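Early Childhood Practice, Unit 7
Setting Up a Play Kitchen Table
Instructor: Mārtiņš Kivi

Reading for Thursday: the Grusside handout on pretend cooking, first half only. Bring your own layout sketch to class.

A play kitchen table needs food, a work surface and a place for the tools. Children sort and name the food before they do anything else with it, so the pieces should be easy to tell apart by color and shape.
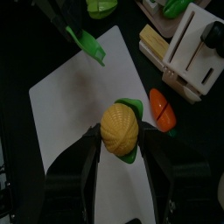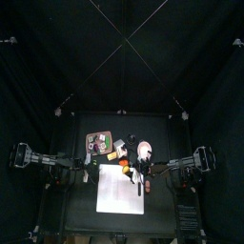
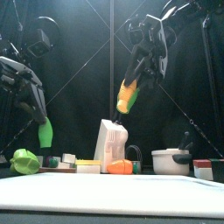

Corn is a good first item for the naming exercise. Most children in the Britodside group knew it on sight, and those who did not could describe it. Ask for the colors first, then the parts. The toy ear in the first and third pictures has yellow ridged kernels and a green husk, which gives you four words to work with: ear, kernel, husk, leaf. The carrot next to the cutting board in the first picture has a line across the middle where its halves join. Save pieces of that kind for the second session, when "half" and "whole" come in.

Layout notes
Leave clear space around the cutting board.
Put the knife block within reach of the board.
Group food by kind only after the children have tried their own grouping.

For your sketch, plan for 14 pieces of food at most. Label each one and mark where the child stands. Sketches are due at the start of class.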